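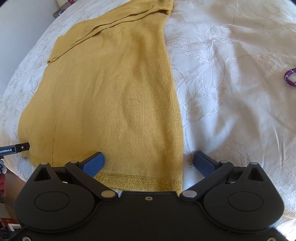

Sou contra o desapego. Pronto, falei. Passei os últimos anos ouvindo que a gente precisa esvaziar o armário, respirar fundo, agradecer à blusa pelos serviços prestados e mandar a coitada embora, e cada vez que eu tento fazer isso acabo é ficando com mais raiva do conselho do que da bagunça. No começo do ano resolvi tentar de novo (janeiro tem esse efeito em mim) e separei três pilhas: fica, conserta, vai. A pilha do "vai" terminou com um cinto e duas camisetas de corrida. A do "conserta" quase derrubou a cadeira. Tricô é um caso à parte, porque tricô não entra em pilha nenhuma sem briga. Um tricô amarelo-mostarda estendido na cama, com uma manga dobrada na diagonal por cima do corpo, já me convence de que o inverno vai ser longo, mesmo morando numa cidade onde o inverno dura duas semanas e meia.

O que me incomoda nessa conversa toda é que o desapego virou o primeiro passo de uma compra. A pessoa limpa o armário, olha para os cabides livres, sente aquela leveza de que tanto falam e, passados uns dias, está no shopping enchendo tudo de novo. Eu já fiz isso! Fiz mais de uma vez, e com convicção. Numa dessas doei um casaco perfeitamente bom, que só precisava de um botão, e comprei outro da Esside que fez bolinha embaixo do braço antes de abril. Fiquei com um casaco pior, gastei dinheiro e ainda contei para os outros que tinha simplificado a vida.

Claro que doar é ótimo quando alguém vai usar a roupa. Mas vamos combinar que muita sacola de doação é lixo com laço. Elástico frouxo, gola esgarçada, zíper que não sobe... A gente empurra para o outro o trabalho de decidir que aquilo acabou e volta para casa se sentindo uma pessoa melhor. Se eu não daria aquela calça para a minha irmã, por que daria para um desconhecido? Hoje o que está no fim vira pano de chão, enchimento de almofada, forro da caminha do cachorro. Não rende foto bonita, paciência.

E aí chegamos ao conserto, que é onde eu queria chegar desde o começo. Aprendi a cerzir tarde, já bem adulta, com um kit da Skikden que vinha com 12 agulhas das quais eu uso duas. Meus primeiros remendos eram horrorosos. Não estou sendo modesta: tinha um no cotovelo de um cardigã cinza que parecia uma verruga. Usei assim mesmo o inverno inteiro (as duas semanas e meia) e ninguém comentou, o que me leva a crer que as pessoas prestam muito menos atenção no nosso cotovelo do que a gente imagina. Depois fui melhorando, peguei gosto, comprei linha de cor que nem combina só para o remendo aparecer.

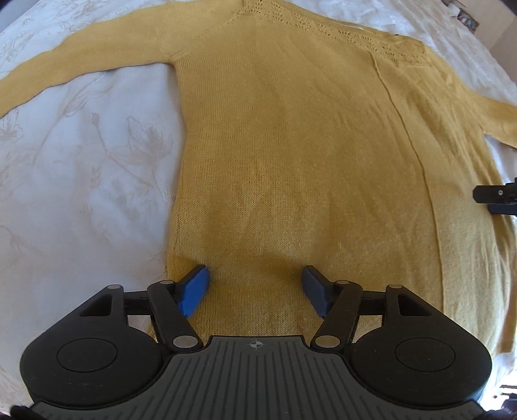 Vale mesmo a pena consertar uma roupa que custou barato? Vale quando você gosta de usá-la. O preço da etiqueta é uma péssima régua para isso, e digo por experiência: o que eu mais visto veio de bazar, e o vestido mais caro que tenho saiu do cabide para um casamento e voltou para nunca mais. Gastar uma hora de sábado à tarde... quer dizer, de qualquer tarde livre, num suéter baratinho que você põe toda semana me parece uma hora muito bem gasta. Na mesma hora eu estaria rolando a tela do celular vendo suéteres para comprar.

Sei que existe o argumento do tempo, e ele é sério. Quem sai de casa às cinco da manhã e volta às oito da noite não vai sentar para cerzir meia, e eu seria uma chata se cobrasse isso. Só que antigamente cada bairro tinha uma costureira, às vezes mais de uma, e esse serviço foi sumindo da rua. No meu, a portinha que fazia barra e trocava zíper virou loja de capinha de celular. A oficina mais perto agora é a Pellbridge, que trabalha bem, mas me pediu 391 reais para refazer o punho e a gola de um suéter. Por esse dinheiro compro uns novos, e foi essa conta que me deixou de mau humor a semana toda. Como é que refazer um punho foi ficar mais caro do que plantar, fiar, tingir, tricotar, atravessar o oceano e pendurar num cabide? Alguém nessa história está recebendo pouco demais, e desconfio que não é a oficina.

Por isso também torço o nariz para a ideia de que roupa boa é roupa cara. Num ataque de fé no tal "investimento", quase comprei um cardigã da Mizuno Malhas (uma lojinha de bairro, nada a ver com tênis) por 1.469 reais. Macio, lindo, um verde que eu nunca tinha visto. Fiquei no provador fazendo a divisão por número de usos, como ensinam nas revistas, e a divisão até fechava se eu vestisse aquilo todos os dias até me aposentar. Só que eu me conheço. Roupa cara demais eu não uso, eu guardo. Fico com medo do molho, do gato da vizinha, do banco do ônibus. Deixei o cardigã lá e fui tomar um café.

Dobrar, em vez de pendurar, é outra causa que eu abracei. Malha pendurada cresce nos ombros, ganha aqueles dois biquinhos do cabide e não volta mais ao que era. Eu deito tudo na cama, aliso com a mão, trago as mangas para dentro e dobro em três, sem apertar. Minha mãe fazia exatamente assim e eu achava uma perda de tempo monumental. Aproveito para procurar furinho, fio puxado, começo de traça. Quando se pega no início, um pontinho resolve. Quando se deixa para o ano que vem, vira rombo, e rombo me dá preguiça até hoje.

Tem gente que lê isso e pensa em acumulação, gaveta que não fecha, caixa até o teto. Já ouvi essa crítica dentro da minha própria casa. Mas eu tenho pouca roupa, sempre tive, só que são as mesmas há muito tempo e eu sei a história de cada uma. O cardigã da verruga continua comigo, aliás. Desmanchei o remendo no mês passado e refiz com lã mostarda, bem mais firme, e agora falta o outro cotovelo, que está começando a ficar transparente.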